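March 21, 2025

# Keep the Box: people wanted for a summer project on packets, cartons and tins

Do you have a drawer full of boxes that are too good to throw away? A tea tin with buttons in it, a medicine carton with your gran's handwriting on the lid, the packet from a biscuit that stopped being made when you were nine? Then please read on, because we would love to hear from you!

Grulalness is a small arts and local history group in Zimodstead. We run from two rooms over the old seed merchant's, and for the past year we've been gathering everyday packaging from kitchens, sheds and bathroom cabinets across the town. We now have 515 pieces, most of them cardboard, and the shelves are groaning. What we're short of is people to tell us what they are, where they came from, and why somebody held on to them.

So this is a call for participants. We have room for quite a crowd, and you don't need to know the first thing about museums, design or printing.

## What we're doing

In June we open a show at the Maler Building, with boxes on the walls, boxes on plinths, and recordings of people talking about them. It's going to be a mix of the plain and the very fancy. Soap powder next to wedding favours. Fuse wire next to Turkish delight. We've had a go at arranging things by date and it looked dull, so the plan now is to arrange them by the room of the house they lived in, which means the bathroom section will be far bigger than anyone wanted.

Packaging is a lovely way into talking about ordinary life. People who say they have no memories worth recording will go on for twenty minutes about the noise a particular lid made. You hear about corner shops, first jobs, parcels from relatives abroad, things bought for best and never opened. We've had a whole afternoon on the subject of cough sweets, and it was one of the nicest afternoons we've spent in that building.
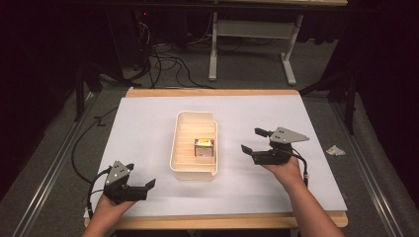
The other half of the project is about making. Once the talking part is under way, we'll be taking some of the duplicates apart to see how they fold, drawing round the flattened shapes, and designing new ones. A carton is a clever bit of work when you open it out. Some hold together with no glue at all. Others have a strange little tab inside that seems to do nothing until you leave it off and the whole bottom drops out (we learned this with a kilo of dried peas, and we're still finding them).

## Who we're looking for

Anyone over sixteen, living or working in Zimodstead or the villages nearby. We'd be especially pleased to hear from:

- people who grew up somewhere else, in this country or outside it, and have kept packets from home
- anyone who has worked in a box factory, a print works, a packing shed or on a shop counter
- people who keep shop or market stalls now
- keen recyclers, hoarders, wrappers of presents
- people who can read labels in a language other than English

That last one matters a lot to us. We have a good number of cartons with text that none of our group can read, and at present they're sitting in a crate marked "lovely, no idea". We have Chinese, Thai, Greek, Polish and Moldovan goods in there and several we can't place. A plain reading of what's on the front would be a huge help, and if you can also tell us who would have bought it, and whether your family would have turned their noses up at it, better still.

You don't have to bring a thing with you. Some of our best conversations have been with people who threw everything away years ago and rather wish they hadn't.

## What taking part involves

There are three ways to join in and you can do one or all of them.

**Talk to us.** A recorded chat, an hour at most, in our front room or in your own kitchen if you'd prefer. We bring the recorder and the biscuits. You'll get a copy of the recording to keep, and we won't use any of it in the show until you've listened back and said yes. If there's a bit you would like left out, it's left out.

**Lend or give a box.** Loans run until the show closes. We write up a slip for every item with its size, its condition and your wording about it, and you keep the top copy. Please don't clean anything before you bring it in! Old dust is fine, and so are pencil sums, price stickers and rings from teacups. We can't take anything with food, medicine or chemicals still inside, so do empty it out first. Matches too, please. We have been given a great many matches.

**Come to the making sessions.** Saturday mornings, ten until half past twelve, with a long break in the middle. You'll learn to score and fold card, cut a neat window, and work out a net for a box that fits the thing you want to put in it. Bring something awkward. So far people have made boxes for a trumpet mouthpiece, a glass eye and one very good pear. There are 12 places at the tables and we'll run extra mornings if more of you turn up.

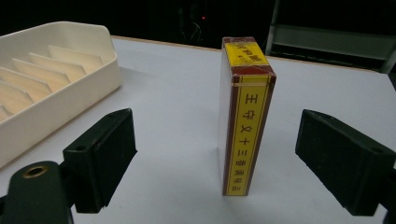 If you come to the making sessions and would like your work in the show, there's a wall set aside for new boxes, and we'd like it full. It can be as rough as you please. We want people to see the pencil lines.

## Money and practical things

Recorded chats are paid at £2 for your bus fare, plus a £15 thank-you voucher for the bookshop on Moldovan Street. Making sessions are free, with all the card, knives and mats supplied. Left-handed scissors are in the blue tin and there are enough for everyone who needs them.

We also have a small pot of £400 for people who want to take things further. It might pay for a day's printing, a trip to look at an archive, or materials for one big daft piece (someone has asked about a carton large enough to sit in, and we're very much in favour). The most we can give to one person is £100. Just write us a few lines on what you'd do with it. There's no form, and spelling doesn't come into it.

The Maler Building is step-free from the car park side, with a lift to the upper gallery. Our own rooms are up a flight of stairs with a handrail on the right, so if stairs are a nuisance, tell us and we'll meet you at the Maler café. There's a hearing loop in the gallery. We can arrange an interpreter for chats with a week's notice, and you're welcome to bring a friend or relative to do the job if that feels easier.

Children can come along to making sessions with a grown-up who is also taking part. They tend to be better at it than we are.

## Questions we've been asked already

**My boxes are quite modern. Do you want them?**
Yes please. The show runs right up to this year. Phone boxes, meal kit sleeves, tea cartons, those very stiff ones that razors come in. In thirty years' time people will be delighted by them.

**Do you want plastic?**
A little. Margarine tubs with something else written on the lid are always welcome.

**Will my name be on the wall?**
Only if you want it there. First name, full name, initials or nothing.

**I have a whole shed full. Can somebody come and look?**
We can, and we'd enjoy it. Send us a couple of snaps first so we know which car to bring.

**Can I take part if I'm away in June?**
Of course. Chats can happen any time before then, and we'll post you the booklet.

## How to get in touch

Drop in to Grulalness any weekday afternoon between two and five, or put a note through the door with your name, the best way to reach you, and which of the three parts you fancy. If you have a box in mind, tell us a bit about it. What it held, where it's lived, what's in it now.

Posters with tear-off slips are up in the library, the launderette and both surgeries, so you can also fill one of those in and leave it at the desk. We answer everyone within a week, usually the next day, and we're happy to have a chat first if you're not sure it's for you.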